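Lelholm Allotment Association
Minutes of the spring general meeting

Apologies were received from the Chair of the Paths Group, who was on the paths.

1. Minutes of the last meeting
Agreed, after the word "shouting" was changed to "discussion" in two places.

2. Water
The bill stands at £3,886. Members expressed surprise, as they did last year. The leak by the Orberg Lane gate has been reported again. Hosepipes left running overnight were mentioned in general terms while several people looked at one person.

3. Waiting list
There are 128 names on the list and 16 plots that nobody seems to be digging. It was proposed to write to the holders. It was further proposed to write politely. The second proposal passed narrowly.

4. Manure
The Ulance stables will deliver in May. Last year's heap was tipped across the entrance to plot 19, whose tenant asked that this be minuted. It is minuted.

5. Sheds
The rules allow one shed per plot. A structure with curtains and a letterbox was held to be a shed for now. To be looked at again when it gets a second storey.

6. Chareonsuk Cup for best marrow
Weighing will be done on one set of scales, supplied by the association. Bathroom scales will not be accepted.

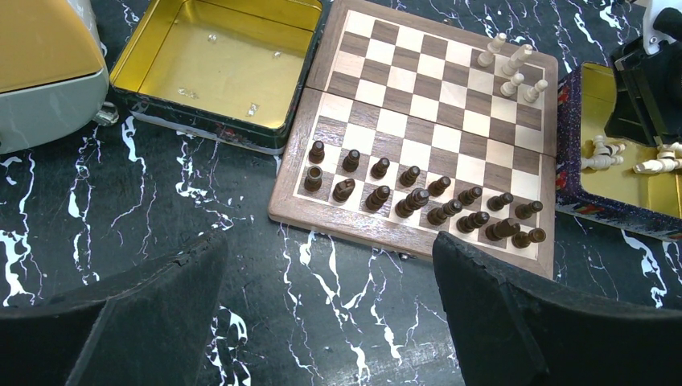
Lelholm, 2025-04-30

7. Any other business
A member asked whether the hut could be opened on wet afternoons for chess and tea. Agreed, provided cups are washed. A request for a bonfire was refused. A smaller bonfire was also refused.

The meeting closed when the hall lights were switched off.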